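Posted in February by the Minutes Secretary
29 shares | 2 comments

PROSTSTEAD ALE WALKERS
Minutes of the ordinary meeting, back bar of the Landry Hotel, 7.30 pm

Present: a very full back bar, including two first-timers who had come for a quiet pint and stayed to the end. Welcome, both!

Apologies: received from the usual shift workers and from the couple who run our Girnomport branch, whose car is at the mechanic.

1. Minutes of the last meeting
Accepted, with one correction. The dark mild at the January walk was served from the handpump and not from the keg, and several people felt strongly that this should be on the record. It now is.

2. Matters arising
The missing walk banner has been found in the boot of a member's car, a bit creased. The letter to the council about the footpath behind the old maltings has gone off and we have had a polite reply saying it has been passed to the roads people. We will write again after Easter.

3. Report on the January walk
What a night! Five pubs along the tramline, all of them pouring something local, and the rain held off until we were in the last one. The porter at the second stop was voted beer of the walk by a mile (the landlord has since put it back on for another fortnight, so get in there). A few comments for next time: the leg between the third and fourth pubs is longer than it looks on the map, and we should ring ahead about food, as the kitchen at the fourth had closed by the time the slower group got there. It was agreed that the slower group is perfectly entitled to be slow.

The stamp cards went down well. The new design has room for a tasting note beside each stamp, and reading them back at this meeting took a good deal longer than the agenda allowed. "Like toast, but friendly" got the biggest cheer.

4. The beer garden at the Landry
The licensee joined us for this item and brought the first round of ideas for redoing the yard out the back, which we have been asked to comment on as regulars.
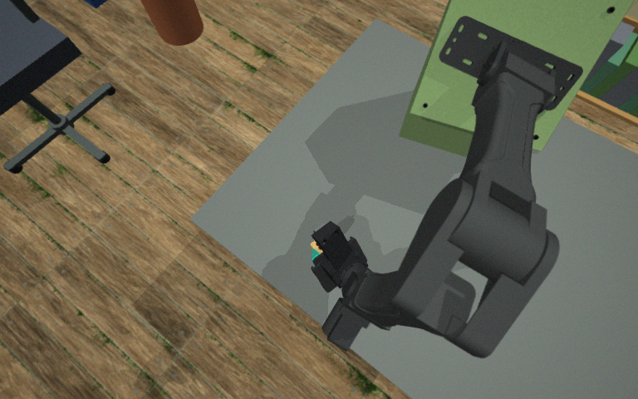
The yard has been gravel for as long as any of us have been drinking here, and there was real excitement at the idea of putting down a proper floor and some long benches. Decking was the favourite by a long way. Most of us want timber with some age to it, boards that go from pale tan through to dark brown with the grain streaky and the odd dark stain left in, and the room was split on whether a bit of moss along the seams is charming or a slipping hazard after two pints. Someone suggested old boards under the awning and new ones by the steps, and that seemed to please both sides. The licensee will get quotes and report back. We also asked for a hook by the door for wet coats, better lighting near the gate, and somewhere for dogs to drink. All noted kindly.

Resolved: that the club supports the new floor and will put $400 from the walk fund towards the benches. Carried with no votes against and some stamping of feet.

5. Spring walk to Girnomport
This is the big one. The plan is to go down by the mid-morning train, start at the pub beside the station and work along the harbour, finishing at the brewery tap, where the brewer has offered to show us round the cellar and let us try the spring ale before it is released. Tickets are limited to 49, the number of seats on the coach we are hiring for the trip home. Bookings go through Sovex as before. Anyone who had trouble with Sovex last time should bring their phone to the next meeting and we will sort it out together.

There was a long and cheerful discussion about the order of the pubs. One camp wants to do the harbour from east to west so that we have the sun on us in the afternoon. The other points out that the best cask bitter in Girnomport is at the eastern end and should be saved for when we can sit down and enjoy it properly.
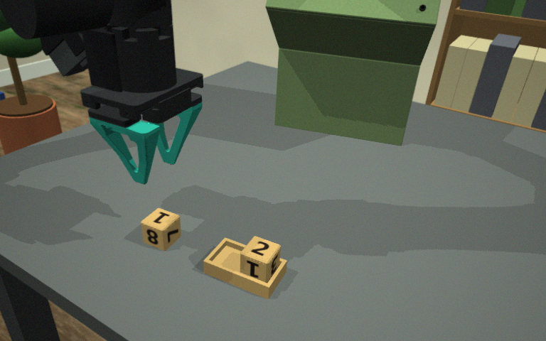 A vote was taken and east to west won narrowly, on the understanding that anyone who likes can double back for another half of the bitter while the rest of us are at lunch. The lunch stop has a set menu at $29 a head, pie or vegetable curry, with orders needed a week ahead. Please put your choice on the sheet by the dartboard and write it clearly. Half pints are encouraged at the early stops, and there will be jugs of water on the tables at every pub.

The route map still needs someone to draw it. Our last map was a lovely thing, with every pub sign coloured in, and it would be great to have another as good.

6. Guest beer suggestions
The Landry has given us a say over one handpump for the autumn, a very generous thing to do. Suggestions from the floor: a red ale, a smoked porter, a proper best bitter, anything with rye in it, and "whatever that was in January". The list will stay pinned up behind the bar until next month and the licensee will see what can be had from the smaller breweries.

7. Any other business
- The glass-washing roster for the club tasting has gaps in it. Please fill them!
- A member has spare beer mats going back many years and would like them to go to a good home. Bring a box.
- The quiz team came second at the Proststead league night and is in high spirits. They need a reserve who knows about cricket.
- Thanks were recorded to the bar staff for the chips.

Meeting closed at 9.15 pm. Next meeting same place, first week of the month, 7.30 pm. The smoked porter may be on by then.

2 comments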